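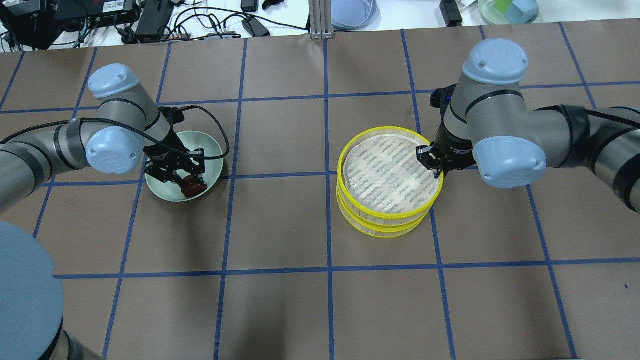 A two-armed cell at the Putach workshop, with one gripper in the bowl and the other holding the rim of the steamer.

Putach opens its hands-on teaching programme to small food businesses

Kitchens, bakeries and caterers are invited to come and show a pair of robot arms how they work, with first places available in September

Putach, the workshop that helps small firms find their feet with automation, is delighted to announce that its teaching programme is opening its doors to food businesses for the first time. Under the new scheme, called Vusham, the people who prepare and serve food for a living will be able to sit down with a pair of robot arms and show them a job, move by move, in much the same way they might show a new starter on a first morning.

The idea behind Vusham is a simple one, and we hope a friendly one too. Most of the handling that goes on in a small kitchen has never been written down. A good cook knows how firmly to hold a bun, how to come at it from the side so the top stays neat, and when to steady the basket with the other hand, but ask that same cook to put it all into numbered steps and you will both be there until closing time. So we ask people to do the job through the robot instead. The person guiding the arms makes the movements, the arms follow, and every movement is recorded together with what the cameras see. After enough good recordings, a program can be trained to have a go at the job by itself.

Visitors to the programme can guide the arms in either of two ways. The first is by hand, taking hold of the arm and leading it gently through the movement, which most people find the easiest place to begin. The second is by remote control, where the person sits a little way back and steers both arms at once. Remote control takes longer to get used to (do allow yourself a morning of feeling clumsy, as all of us did!) but it comes into its own when a task needs two hands working together, and a great deal of kitchen work does.

The first set of tasks is built around a steamer basket, a bowl and a plate, with small pieces of food to be moved between them. It may sound a modest beginning, and we chose it with some care. A round basket has a rim that can be held but can also be nudged out of place. A small, smooth item asks for a light touch. Setting it down well on a plate is a different skill from picking it up, and people who have spent years serving food turn out to be very particular about it, much to our benefit.

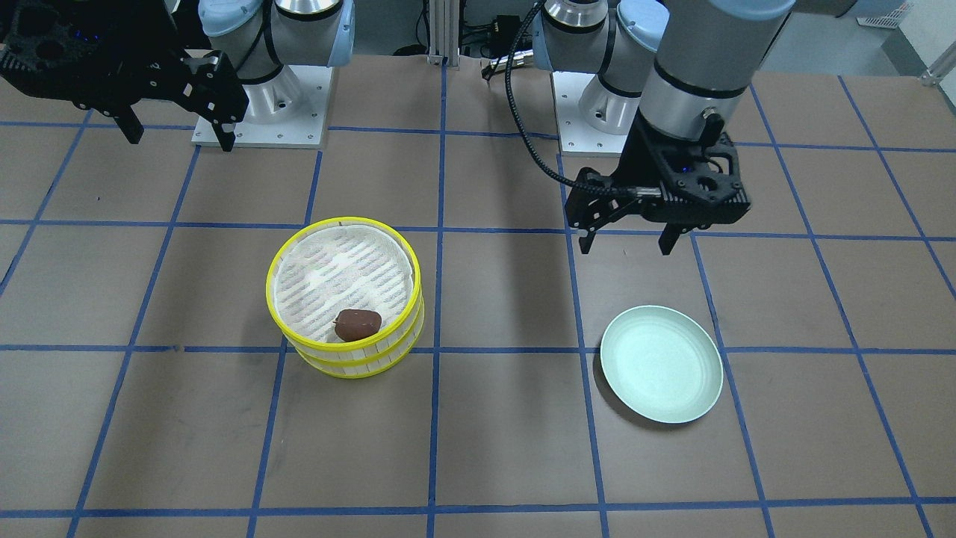
Each task is taught in short runs, and between runs the pieces are moved to fresh starting places. This matters more than newcomers tend to expect. If the plate sat in exactly the same spot every time, the program might learn very little except how to reach for that spot, and real worktops are seldom so obliging. Over 1000 runs will be recorded across the opening tasks, and those who take part are asked to carry on through the small fumbles. A run in which somebody misses, pauses, comes back and tries again can be every bit as useful as a tidy one, provided it is labelled properly afterwards.

Kelly Mapplebeck, who leads the teaching programme at Putach, has been looking forward to this moment for a good while.

"We have had engineers teaching these arms for a long time, and they are lovely people and very patient, but I think even they would admit that they handle a dumpling like engineers," she said. "When somebody comes in who has plated up food every day of their working life, you notice it straight away in how they approach the thing. They slow down in different places. They use the other hand more. I would so much like the arms to learn from those people, and I would like those people to have a say in what the arms are asked to do, too."

She added: "Please don't be put off if you have never been near a robot. You don't need any programming, and there will be somebody beside you the whole time who knows where the stop button is. Bring your questions, bring your worries as well if you have them, and we will put the kettle on."

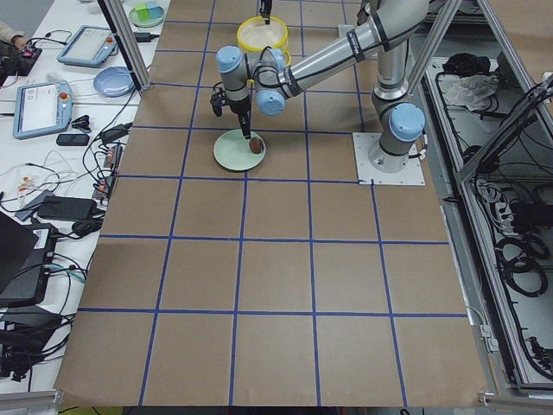 One arm at the plate and the other at the yellow bowl.

The programme is run with the support of Horrocks, the catering supplier, which is helping us to find businesses that would like to take part, and Stekoton, whose software sorts and labels the recordings once a session is over. Every business that joins will receive a copy of its own recordings, along with a plain written report on how the trained program got on with the task and where it struggled. We would rather send out a frank report than a flattering one, and we have asked both of our partners to hold us to that.

There are 10 places in the opening group. Each business may send up to six members of staff, who can come together or take turns, whichever suits the rota. Sessions begin at 9.30am and finish in time for anyone with an evening service to get back to it. There is a charge of £185 per business, which covers all the sessions, lunch, and the report at the end.

Applications are welcome from bakeries, cafés, school kitchens, care home kitchens, caterers and anyone else who prepares food in small batches and finds themselves curious. The form asks for a short description of one handling job you do often, in your own words and at whatever length you like. Rough notes are perfectly all right, and so is a drawing if that comes more easily. If the job involves a piece of equipment we are unlikely to own, do mention it on the form so that we can talk about whether it could be brought along.

The workshop is on the ground floor with step-free access, and the seat used for remote control can be raised or lowered. Anyone who would prefer to look round before applying is very welcome to arrange a visit with the teaching team, and will be offered a short turn at guiding the arms by hand.

Notes to editors

Putach is a workshop offering training and practical advice on automation to small firms.

Vusham is the name of the teaching programme for food businesses. The first sessions take place in September.

Kelly Mapplebeck is available for interview, and journalists are warmly invited to try the remote control for themselves. Requests should be made through the Putach press desk.

ENDS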